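2 min read

Visit report: Lomska textile care site, April

The Lomska site handles returned soft goods for Foster, which rents household textiles and furnishings to short-stay apartments. I was there for the morning part of the open day, which covered intake, sorting and surface treatment. The laundry hall was closed to visitors.

Intake is a single long room with two doors. Returned goods come in through the east door in wheeled cages, each tagged with a batch number. The batch on the line during the tour was 977, made up of 153 pieces. Staff record the fiber type, pile length and any visible damage before a piece goes further. Flat linens leave at this point. Anything with a deep pile is sent to a separate handling area, where it is opened out and checked by touch for matting.
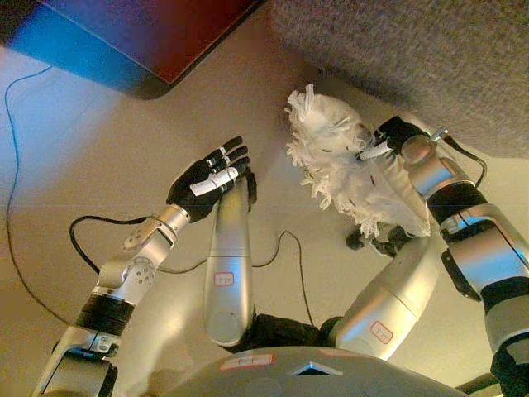 White fluffy piece in handling, pale beige floor.

White pile goods are kept apart from colored ones through the whole process. According to the tour notes, the usual faults are matted tips, makeup stains and backing that has pulled away at a seam. Matting is brushed out dry, with the pile first and then against it. Stains are treated from the back where the construction allows. Backing repairs go to Mornel, a subcontractor in the same building, and add 2 days to the turnaround.

Drying and storage were shown last. The drying room holds 52 rails, and deep-pile pieces are hung with a gap on both sides. Finished goods are folded pile inward and placed in breathable covers. Wan, the software used for stock, prints a new tag at this stage and the old one is discarded.

The tour did not cover water use or the reject rate. Printed process sheets were available at the exit, though the one for deep-pile goods had run out by 11:30.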